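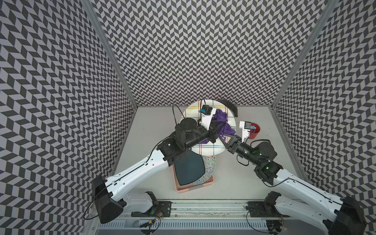
Fig. 1. Table layout with round board, purple cloth and red cup.

November 21, 2019
Bench notes, table-clearing and wiping layout

Changed over from the Dreker layout to the round board. The square mat from July is back on the shelf under Malik. It had started to curl at two corners and the cups would not stand flat on it.

Round board: white, with the colored grid print (red, blue, yellow, green). The lines are useful for putting things back in the same place between runs. They are less useful for judging whether a spill is gone, as a thin smear along a red line is easy to miss. For anything tomato-based, check from the side with the hand lamp. Board is held with two strips of the Staltaveck tape underneath. Replace the strips when the board shifts under a firm push, not on a schedule.

Cloth: purple, used crumpled. Tried it folded in quarters first. Folded, it slides over crumbs and leaves a line of them at the trailing edge. Crumpled, it picks up more but the result varies with how it lands. Drop it from hand height and leave it as it falls – do not tidy it.

Wash at 60 with no softener. The batch that went through with softener in July pushed water around and had to be rinsed again. Cloths go in the Mirnthorpe bin when the hem starts to open.

Cup: red. Stays on the table during wiping. It goes down before the cloth does, so that the cloth does not end up underneath it. If it tips, stand it up, note it and carry on with the run. Two tips in one session means stop and look at the placement.

Order of work for today:

Set board, press down, check that it does not turn.
Cup down.
Cloth down.
Spill, if the run calls for one. Wait 90 seconds before wiping.
Wipe, cloth off, cup off.
Dry the board with paper before resetting.

Got through 8 runs before lunch, all dry crumbs. Breadcrumbs behave. Oats get caught in the cloth and come out again on the next run, so shake the cloth out over the sink and not over the table. Have written this on the cupboard door as well.

Light gray surface around the board needs its own wipe at the end of the day. Crumbs collect along the foot of the walls and the hand brush is too wide for the corners. A paintbrush from the Malik drawer works.

Open points:

Does the print on the board survive the stronger cleaner? Test on the underside edge of the spare first.
Order more cloths in the same purple. The lighter ones hide flour.
Label the spare board. It was nearly used as a tray.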